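Food truck permit (Plurau)

The food truck permit is the license you need to sell cooked food from a vehicle in the city of Plurau. I've kept this article going for a while now, first as a page of notes for myself and then as a proper entry, so forgive me if it wanders a bit (I do love this stuff!). It covers the permit itself, the parking zones and the long waiting list. Sidewalk carts fall under a separate rule and have their own page.

Background

Before the permit came in, anybody with a truck just asked the city clerk for a day pass, and the clerk said yes or no depending on where you wanted to park. Downtown restaurants hated it, truck owners hated it more, and I remember standing in line for a pass myself one summer when I was helping out on a dumpling truck. The council finally replaced the passes with a yearly permit and put the licensing office in charge of it. The office takes applications on paper or through Etomix, the online system the city already used for dog tags and building work.

The first application window drew 432 applications, far more than the office had planned for. A lot of those came from people who didn't own a truck yet and wanted to hold a spot, and the rules were changed the next July so that you have to show a vehicle title when you apply.

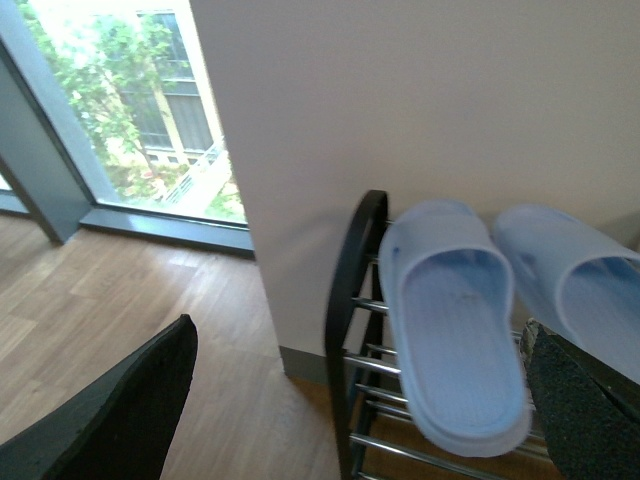
Shoe rack beside an off-white wall.

Types of permit

There are 2 types. The full permit lets you cook on board, and it needs a fire inspection plus a health inspection. The limited permit is for trucks that only warm up or hand out food made in a licensed kitchen, and for that one the health inspection is enough. People mix these up all the time. If you have a fryer, you need the full one, even if the fryer is just for one thing on the menu (I once argued this with a churro seller for half an hour, and the inspector sided with me).

Both run for a year and can be renewed. You can't sell a permit or lend it to a friend, and if you sell your truck the permit goes back to the office.

Where trucks can park

The city is split into vending zones, and the two busiest are Inon, down by the ferry landing, and Bustos, which takes in the old market streets. Inon fills up at lunch and is dead by dinner. Bustos is the other way around, and it's my favorite, mostly for the late tacos! Wherever you set up, the serving window has to be at least 25 feet from a restaurant door, measured along the sidewalk.
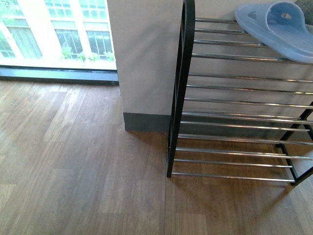 Wood floor and window, with a neighboring building outside.

Waiting list

Full permits are capped, limited ones aren't. When the cap is reached your name goes on a list, and as of Sat 31 March that list stood at nearly 3,489 names, going by the sheet taped up at the licensing office. Names come off in the order they went on. You have to confirm each year that you still want your place, and if you miss the letter you go back to the bottom.

See also

Sidewalk carts in Plurau
Shared kitchens
Bustos night market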